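What changes for the people? My week at Valside

For my project I picked the repair and returns room at Valside, where they're slowly bringing in automation. I expected big machines and sad faces (sorry, Valside!), but it's mostly people at white tables holding grippers and doing the job so the software can learn it from them.

Bernadette Ostrowski, my contact there, let me try it. It's so much harder than it looks! You can't feel what you're holding, and I kept squeezing everything way too hard. My best run was 47 items in a shift, and the regulars do 101.

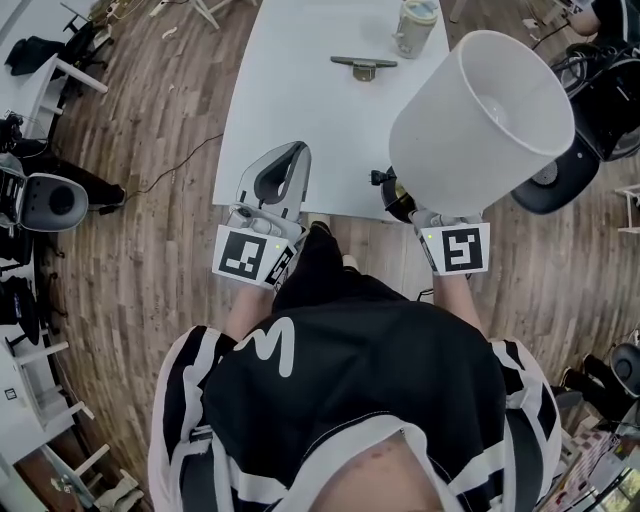 Figure 1. Handling a table lamp with the right one of two hand-held grippers. A bottle and a metal bracket are on the table.

What surprised me most was the talk at lunch. Ecaterina likes the new work because she sits down between rounds, but Bianca misses fixing things with her own fingers and worries her job title will be gone by April. Both of them want to know who gets the credit when the machine finally does it well. I asked the manager and didn't get a clear answer, so that goes in my open questions.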